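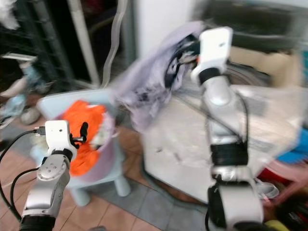

Apr 25, 2025
By Gerrit Modise

Where Does the Water Go? Measuring Household Water Use in a Shared Rental

Background

For the home systems unit I looked at how much water a shared rental uses in a normal week and which habits account for most of it. I live with three other students in a house on Yazdani Street, so there are 4 people on one meter. The bill comes every two months and gives a single total, with no way to tell if the water went to showers, dishes or the yard.

My question was whether people can guess their own use. I expected everyone to guess low on showers and high on dishes.

Method

I read the meter every morning at seven and every night at eleven. Between readings, each person wrote down what they used on a sheet taped inside the bathroom door or next to the kitchen sink. The entries were short: shower with start and stop time, toilet flush, load of laundry, dishes by hand, other.

To turn minutes into gallons I timed how long each faucet and the shower took to fill a bucket marked in quarts. I did this 5 times for each one and used the average. For the toilets I used the number printed under the tank lid. For the washing machine I used the figure in the manual, which we still had in a drawer.

Before the week started, I asked each person to guess what share of the water went to each use. I kept the guesses in an envelope until the last reading.

Results

The written entries added up to 475 gallons less than the meter showed over the whole study. That is a large gap. Part of it is missed entries, mostly at night, and part of it was a leak I found later on.

Showers were the largest use in the log. Toilets were second, and laundry was third. Washing dishes by hand came out much lower than anyone guessed. Every person put dishes in first or second place, including me, so I was wrong about my own habits too.

The leak was in the upstairs toilet. I put food coloring in the tank and left it alone for half an hour, and the bowl turned light blue. The landlord replaced the flapper two days after we reported it. I took 4 more nights of readings after the repair, from eleven to seven, and the overnight numbers dropped – not to zero, since one of my roommates gets up at five for work.

Problems

The log depended on people remembering. One roommate wrote down all of her showers but almost no flushes. The bucket test was done with the faucet fully open, and most people do not wash dishes that way, so my kitchen numbers are probably too high.

I also only measured in spring. We water the garden bed in July, and the totals would look different then.

What I would change

I would take overnight readings first, before asking anyone to keep a log. They took very little work and they were what pointed to the leak. I would also put a pencil on a string at each sheet. Ours kept going missing.

Recent reports

Reading a Gas Bill Line by Line
Satis Hall Bike Rack Survey
Drying Laundry Indoors: Time and Humidity
Zongate Bus Stop Waiting Times
Vutel Creek Litter Count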